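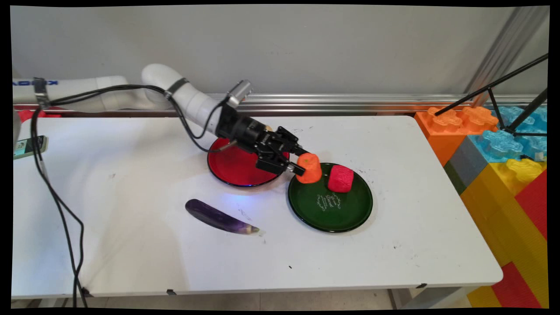 Rainer Grube would like the school kitchen in Broletti to cook with vegetables from nearby farms, and he told the town meeting in August that the children would eat better for it. Most of the parents in the hall agreed with him.

The town has now decided to try the idea for one term. From the start of the new school year, 200 pupils will get a hot lunch made with carrots, onions, apples and other produce from growers in Pakine and Belhaj. Until now the food came ready-made from a supplier in Beltar and was only warmed up at the school.

Two cooks will work in the kitchen from six in the morning — one more than last year. The menu will change every three weeks, and fruit will be served after each meal in place of sweet puddings.
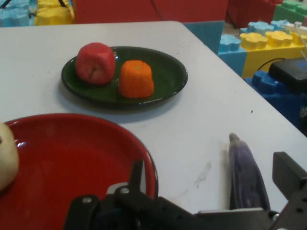 Will families have to pay more for the lunch? The price stays the same during the trial, and the town covers the difference.

Nawal Sqalli, who grows root vegetables near Pakine, said the contract helps small farms to plan their winter. She would have liked it to run for a full year, but she has already sown a second field of carrots.

Parents can register their children at the school office until the end of the month. Allergies must be written on the form.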